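Faltirano hardwax oil - frequently asked questions

How many coats does a table top need?
Two. Apply thinly along the grain and leave 12 hours between coats.

Can I oil right up to a painted wall?
Yes. Mask the wall first - oil marks matt emulsion permanently.

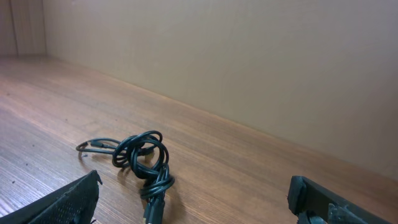 Wood surface meeting a beige wall.

Does one tin cover a full table?
Tin 151 does two coats on most four-seat tables. Tin 994 is the trade size.

Can I spot-repair a scratch?
Yes. Sand with the grain, remove the dust and re-oil the sanded patch only.
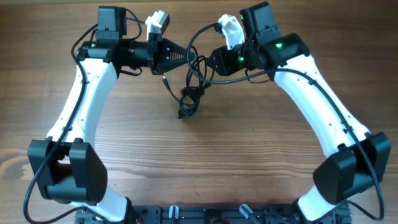 Table top with the grain running lengthways.

Will it darken pale timber?
Slightly. Test under the table first.

How do I dispose of used rags?
Soak them in water and dry them flat outdoors. Oily rags can self-heat.

Technical queries: Katherine Cusi, extension 54.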